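Flesden hold on to go second after late scare at Asport

Flesden moved up to second place in the netball league's summer division with a 41-38 win away to Asport, in a match they led from the first centre pass and very nearly let slip in the last five minutes.

The visitors were nine goals clear at half-time and looked comfortable. Asport then won the third quarter 12-8 and the fourth 11-9, and with less than a minute left had the ball in their own circle at 40-38. The shot came off the ring, Flesden took the rebound and worked it the length of the court for the final goal.

Captain Estela Quezada, playing at centre, said her side had stopped doing the simple things after the break.

"We were passing early and short in the first half and it was going well," she said. "Then we started looking for the long ball into the circle and they read every one of them. I was glad to hear the whistle."

The quarter scores were 12-8, 12-7, 8-12 and 9-11. Flesden's shooters missed very little before half-time and rather more after it, when Asport changed their goal keeper and began to stand further off, making them shoot from the edge of the circle.

Asport's attack had been slow to settle. They gave away three centre passes in the opening quarter through breaking or footwork, and each one was turned into a goal at the other end. Their wing attack went off with a sore ankle just before the first break but came back for the second half, and most of the home side's better play went through her from then on.

The attendance was given as 472, the best at the Asport hall this summer. The doors opened late because of a fault with the scoreboard, and the start was put back by ten minutes. The board failed again in the third quarter and the score was called over the loudspeaker until the end of the match.

Flesden have now won five of their seven games. Their two defeats came in the opening rounds, both by a single goal, and they have not lost since. They are two points behind the leaders, Plustby, who had no game in this round. Asport drop to fourth and have lost three in a row.

Quezada said it was too early to talk about catching Plustby.

"We play them at home in the last round, so of course people bring it up. There are two matches to get through before that. If we play them like we played the second half here we'll lose both."

Asport's coach was happier with the second half than the result. She said the side had been told at the interval to mark tighter at the centre pass and to stop trying for interceptions they could not reach, and that both things had been done. She expects to keep the same seven that finished the match for the next round, if the wing attack's ankle is no worse.

In the round's other games, Plustby's second team beat the league's under-21 side 36-29 in the development section, after being level at half-time. The match between the two newest clubs in that section was called off with both courts at the sports centre closed for floor repairs. It will be played on a date still to be fixed, and the clubs have until the end of the division to agree one.

The league has also confirmed that the Jasińska Cup will go ahead in December. The cup was not played last winter when the hall booked for the finals became unavailable. It will be run as a knockout over two weekends, with semi-finals and final on the same day. All summer division clubs may enter, along with the top two from the development section.

The prize fund for the cup has been set at £3000, of which £1333 will go to the winners. The rest will be shared between the losing finalists and the beaten semi-finalists. Clubs must name a squad of no more than 12 players when they enter, and a player who has turned out for one club in the cup cannot then move to another.

The draw will be made after the last round of the summer division. The first and second placed teams will be kept apart until the final, which gives the race for second some extra meaning for Flesden and for third-placed sides hoping to pass them.

There is one change to the rules from the last time the cup was held. Drawn matches will go to two extra periods of five minutes each way, and if the scores are still level play will carry on until one side is two goals ahead. In the past the match was settled by goals scored in the final quarter, a method several clubs had asked the league to drop after a semi-final was decided that way.

Umpires for the cup will be picked from the summer division list. The league is short of qualified umpires for the winter and is putting on a course in the autumn for players and former players who would like to start. Places are free to members of any club in the league, and those who pass will be offered matches in the development section first.

Before then, Flesden are at home in the next round and will be without their goal defence, who is away. Quezada said one of the younger players would come in and that the decision on which one would be left until the final training session.

Asport travel to Plustby. They lost the earlier meeting by 15 goals, their heaviest defeat of the division, and will need a win to keep any real hope of finishing in the top two.

Teams at Asport: Flesden made one change during the match, bringing on a new goal attack for the last quarter. Asport used nine players. There were no cautions. The player of the match award, chosen by the umpires, went to the Asport wing attack.

Tickets for the next round are on sale from the home clubs and at the door. Under-16s are admitted free with an adult. Supporters travelling to Plustby are asked to use the lower car park, as the upper one is being resurfaced.

Published July 26, 2025

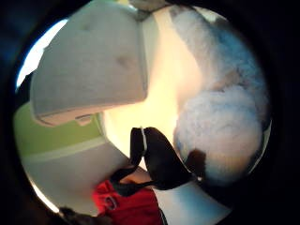
Pale grey padded fabric with a small tab under its border.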